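Speaker notes, grain marketing talk, Garnstead growers' evening

Slide 1. Say hello, thank Mỹ Trịnh for the invitation. Get straight to the point: I love basis charts and by 8 tonight I want you to love them too!

Slide 2. Futures get all the news. Basis is the local part -- cash price minus futures -- and it's the part you can learn better than any trader in Chicago. Ask who has kept their own basis records. Wait for hands.

Slide 3. Ten years of harvest basis at the Lahtinen elevator. Point at the dip every October, then the climb into winter. Isn't that a beautiful line? Let them look at it before moving on.

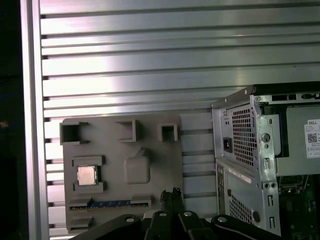 Slotted aluminum panel with gray fixture board

Slide 4. Storage math. Take 100 bushels to keep it simple. If basis improves by 10 cents, that's ten dollars before storage costs and interest. Do this one slowly on the whiteboard, people always ask for it again.

Slide 5. Zermont against Grusik. Same corn, different bids, and the haul matters as much as the bid. Tell the story about my uncle's truck if time allows (keep it short!).

Slide 6. What to write down each week: cash bid, futures month, delivery period. A notebook is fine. Start in July so you have a few weeks in hand before harvest.

Questions. Leave the Lahtinen chart up. Handouts are by the coffee.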